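The owner of the stone yard in Pillemcombe started out cutting gravestones and moved into kitchens in 2002. These days counters make up most of the work, and marble is what customers ask about first.

"They come in with a picture of white marble and they want that exact piece," she said. "I tell them to walk the yard. Two slabs from the same block can look different."

She does not try to talk people out of it, but she does ask what they cook. Lemon juice and vinegar leave dull marks on a polished surface, and sealing will not stop that.

"Sealer is for stains. Etching is something else. I explain that 3 or 4 times per customer."

Her own kitchen has a honed marble top, put in the June after she bought the business from Berrada. It has a ring by the stove from a jar of pickles.

Asked how long a job takes, she said five days in the shop once the template is made. Fitting is usually done in a morning. The yard has orders from Trirkitton through the fall and is not taking new ones until the saw is repaired. 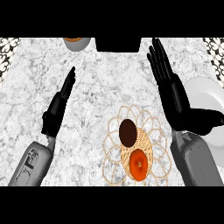
White and gray marble countertop, computer rendering.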